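Cilham Community Help > Perception and Planning

Wrist camera treats the opposite arm as an obstacle over a steel plate

Posted by Nunddale Workshop

Our department operates a two-arm installation with the Pendus planner, release 34. When one wrist camera faces the table while the other gripper is above the plate, the planner adds that gripper to the obstacle map and rejects the next approach. The fault occurred in 34 of 94 planning requests in August. The self-filter is enabled for both arms. Reflections on the polished steel may be a contributing factor, and we would be grateful for advice on separating the two effects.
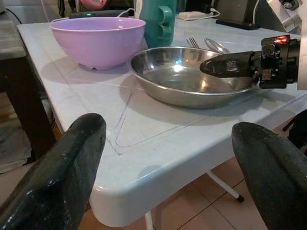 Replies to this topic

Cilham Forum Desk

Please confirm that the self-filter receives joint states from both arms. In the default configuration each wrist camera subscribes only to the arm on which it is mounted, and the opposite arm is therefore left in the point cloud. The parameter is filter_sources, and both arm names must be listed. Restart the planner after the change.

For the plate, we suggest comparing the wrist cloud with that of the head camera at the same time stamp. Points that appear in only one of them, over bare metal, are probably reflections.

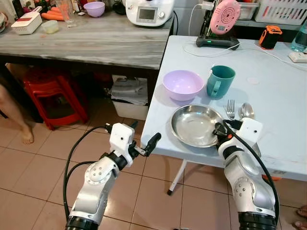 Sreekumar Gounder

The above is correct but incomplete. Listing both arms is of little use if their clocks differ. We recorded an offset of 866 microseconds without difficulty, but at 2,000 the filter removed the wrong region and left the fingertips in the map. Padding in the filter should be increased only after the clocks have been aligned.

Users should also be aware that transparent objects present the opposite problem. A drinking glass may be missing from the cloud altogether, and the planner will then route a forearm straight through it. We enter glassware manually as a fixed cylinder before any motion towards the worktop is approved.

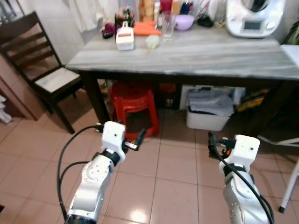 Toivonen: Does the manual cylinder remain in the map after a replan? In our installation it is cleared with the rest of the cloud unless it is stored in the static layer.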